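Frequently Asked Questions – Home Water Heaters
Girwood Heating and Plumbing
Last updated 26/09/2018

How often should I flush my water heater?
Once a year is enough for most homes with a tank heater. If you live in the Hillama area, the water is hard, and we recommend to do it two times a year. Minerals settle at the bottom of the tank and form a layer between the burner and the water. The heater must then work longer to give you the same hot shower.

Can I flush it myself?
Yes, many of our customers do. Turn off the gas or the electricity first, close the cold water valve and wait until the water has cooled. Then connect a garden hose to the drain valve, open one hot faucet in the house and let the tank empty. Open the cold water for a short time to wash out what is left. Before you turn the heater on again, the tank must be completely full. An electric element that is heated without water burns out in a very short time, and the warranty does not cover this.

My heater makes a popping noise. Is it dangerous?
Usually not. The sound comes from water that is trapped under the mineral layer and starts to boil there. A good flush often helps. If the noise is still there after the flush, please call us – the layer may be too hard to come out with the hose.

The water smells like rotten eggs. What is wrong?
First check if the smell comes also from the cold faucet. If it does, the problem is in your water supply or your well. If only the hot water smells, the reason is most often the anode rod, which reacts with bacteria in the tank. We can replace it with another type of rod. Please do not remove the rod and leave the tank without one. The steel will start to rust.

What size of tank do I need?
It depends on how many people shower in the same hour, more than on how big the house is. For one person or a couple, a 30 gallon tank is normally fine. For a family with two bathrooms we often install 65 gallons. Salvador Godinho from our office can go through the calculation with you by phone.

How long does the installation take?
If we replace a tank with the same type in the same place, it is done in one visit and you will have hot water in the evening. A change from electric to gas needs a permit and a new vent, so please plan more days for it.

Do you service heaters which you did not install?
Yes, with the exception of solar systems. Have the model and serial number ready when you call. You will find them on the label on the side of the tank.

Which areas do you cover?
We work in Hillama, Tennant and Draltevlow. For Draltevlow there is a travel fee of 41 dollars, which we do not charge if you order a full replacement.

Is there a good time of the year to book?
February is our busiest month, and the waiting time for a yearly service can be long then. In summer it is easier to find an hour that suits you. For a leaking tank we come in any season, and these calls go before all others.

What should I do if the tank leaks?
Close the cold water valve above the heater and turn off the power at the breaker, or the gas at the control knob. Then call us. The phone is answered from 8 in the morning, also on Saturdays. 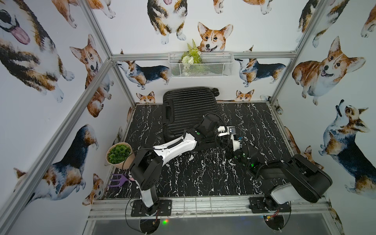 If you reach the answering machine, please leave your street address together with your number, and say if the heater is gas or electric. The technician can then bring the right parts already on the first visit.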